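# Black dye keeps rubbing off on socks and heel lining after re-coloring, what am I missing?

**Magdalini Koutsoukos**

I re-color and resell used leather shoes, mostly black, and I have a transfer problem that I can't pin down. The uppers come out even and dark. Then a light sock worn for a couple of hours picks up gray along the instep and at the top of the heel.

Process so far: wipe with deglazer, two coats of Revitz alcohol dye with a foam dauber, overnight dry, one coat of Leltora acrylic finish, buff. Room is 50 percent humidity. I have tried waiting longer between dye and finish and it made a small difference on smooth leather and none on pebbled or embossed leather.

Is this a dye problem or a finish problem? I would prefer not to switch brands with most of a liter left.
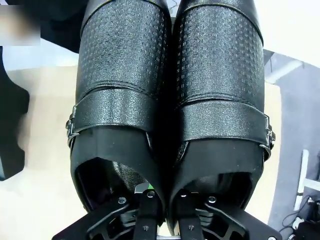

Pebbled grain also seems to take more dye than smooth grain for the same area. I go by color and stop when it looks even, so I may be putting on too much. Straps are the worst, particularly the underside where they rest on the vamp.

**Styliani Politis**

Mostly a dye problem. Alcohol dye leaves loose pigment on the surface once the solvent is gone, and the low spots in a textured grain hold more of it. Your finish then bonds to the loose layer and lifts with it.

Order I use:

1. Deglaze, then let the leather dry fully.
2. Dye thinned 1:1 with the maker's reducer, two coats at right angles to each other.
3. Wait 8 hours.
4. Rub hard with a dry cotton cloth. Change the cloth when it turns black. Use a soft horsehair brush on anything embossed.
5. Repeat step 4 until a white cloth stays nearly white.
6. Two thin coats of finish, 15 minutes apart.

Undo the buckles before step 2 and do the straps flat. The underside is usually raw flesh side, and acrylic made for grain leather soaks straight in there. Seal it with a resin-type sealer and keep it off the fold line, or it will crack.

Check the lining separately. If dye went through the stitch holes, no finish on the outside will stop it.

**pruvost_bench**

just use Mistico black cream instead of dye, never had any come off

**Magdalini Koutsoukos**

Cream won't cover the scuffs I get, but thanks. Tried the dry rub on one test pair and went through four cloths before it slowed down, so that was most of it. The strap undersides still mark a little. Ordering a sealer for those and leaving the thread open.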